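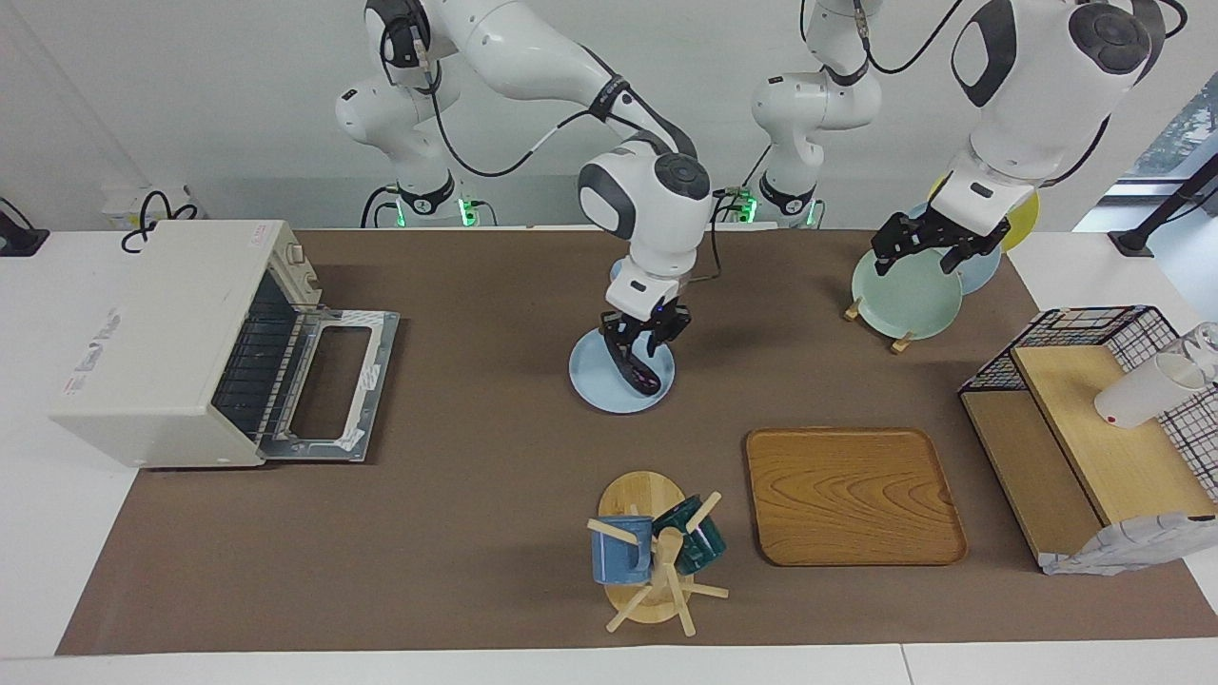
Photo: Zosix

Home | Daily care | Children | Dentures and retainers | Contact

How to Clean a Retainer or Night Guard at Home

Many people receive a retainer or a night guard from the dentist, wear it every night, and after one month notice that it has a smell. Then they try hot water, or strong toothpaste, or mouthwash with alcohol, and the retainer becomes cloudy or does not fit any more. I made the first two of these mistakes myself. In this guide I write down the routine I follow now, which I learned partly from the hygienist at my practice in Ellwood and partly by trial.

The guide is for clear plastic retainers and for hard or soft night guards. If yours has a metal wire, please read the note near the end before you start.

What you need

- a soft toothbrush, used only for the retainer
- mild washing-up liquid without colour or strong perfume
- a small glass or cup
- retainer cleaning tablets, if you wish to use them
- the case, with air holes

For the case I use the simple one from Brodo, but any case with holes is fine. A closed case keeps the moisture inside, and the smell comes back very quickly.

Every morning

1. Take the retainer out with both hands, pulling evenly at the back teeth on the two sides. If you always pull from one side only, it can crack there.

2. Rinse it at once under cool water. Saliva dries fast, and dried saliva is the beginning of the white layer which is so difficult to remove later. Do not use hot water. The plastic can change its shape even when you do not see it.

3. Put one drop of washing-up liquid on the brush. Brush the inside first, where the teeth sit, and then the outside. Be gentle with the edges. Do not use toothpaste, which makes very small scratches, and the bacteria like to stay in them.

4. Rinse until there is no more foam. Smell it. If you can still smell the soap, rinse again.

5. Let it dry in the open air before you close the case.

The drying is the step which most people leave out, me too for a long time. The retainer should stand so that air comes to both sides and no water stays in the tooth shapes. You do not need to buy a special holder for this, and the kitchen can give you the idea. 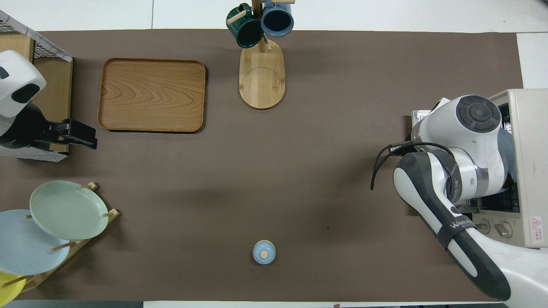
Bacteria in the mouth need moisture, and so a retainer that goes wet into its case every morning will smell by the weekend, even if you brushed it well. I leave mine for 20 minutes on a clean paper towel, leaning on the side of its open case. Think of how the plates lean between the dowels of a wooden rack, or how the two mugs hang on their pegs: in both cases the air can go around. A retainer lying flat with the open side up is like a bowl, and the water remains at the bottom. Turn it with the open side down, or lean it.

Once a week

1. Fill the glass with cool or slightly warm water, enough to cover the retainer completely.

2. Add one cleaning tablet and wait for the time written on the packet. Longer is not better. I once forgot mine for the whole day and the plastic became dull.

3. Take it out, brush it softly with plain water and rinse very well. The cleaning solution should not come into your mouth.

4. Wash the case also, with washing-up liquid and a brush, and let it dry open. People clean the retainer carefully and then put it back into a dirty case for months.

If you see a hard white layer

This is usually tartar, the same as on teeth. Mix equal parts of white vinegar and cool water, put the retainer in for 20 minutes, then brush and rinse. The vinegar taste needs more than one rinse to go away. If the layer is still there after you have done this twice, do not scrape it with a knife or a needle. Take the retainer with you to your next check-up and ask if they can clean it there.

Note about metal wires

Some tablets and also vinegar can damage metal parts. For a retainer with a wire, use only the brush and washing-up liquid unless the dentist tells you a suitable product. Brush along the wire and not across it, and never lift the retainer by the wire.

When to ask the dentist

Ask for an appointment if the retainer feels tight after you wore it regularly, if you find a crack, or if an edge hurts your gum for more than two days. Please do not cut or file the edge yourself. I waited from June until the end of summer with a small crack, and at the end I had to pay for a new one.

Last updated 25 August 2025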